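El turno de las toallas

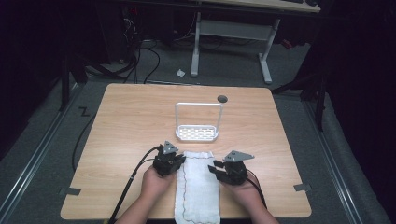 Una toalla blanca, dos pinzas y la mesa clara.

En la lavandería Yupanqui doblábamos unas 700 toallas por turno. Desde mayo yo doblo menos y cobro lo mismo. Me pasaron al cuarto de la moqueta gris, donde se dobla con las pinzas puestas en las manos para que Kimgate grabe cómo se hace.

El primer día el técnico me pidió que fuera despacio. Le dije que llevaba media vida aprendiendo a ir deprisa. Anotó algo y me lo volvió a pedir.

Con las pinzas no se siente la tela. Yo antes sabía con el pulgar si una toalla venía húmeda del secador y la apartaba sin mirarla. Ahora la miro, cierro la pinza izquierda, cierro la derecha, levanto y llevo el borde hasta el otro borde. Si se tuerce, la dejo torcida y empiezo otra vez. Los errores también les sirven, dicen.

En la planta quedan 2 mesas de las de siempre. En las otras pondrán los brazos cuando estén listos. Mi compañera de la plancha pidió el traslado a Keltness y se lo dieron. La del carro espera. A la hora del café hablamos de los hijos y del autobús, y a veces una pregunta si los brazos doblan ya como yo.

—Todavía no —contesto.

Anoche doblé en casa la ropa de la semana. Estiré una toalla sobre la cama y agarré las dos esquinas con la punta de los dedos, el pulgar contra el índice, muy despacio. Mi hija me miraba desde la puerta.

—¿Te duelen las manos? —preguntó.

Le dije que no y le di los calcetines para que los fuera juntando.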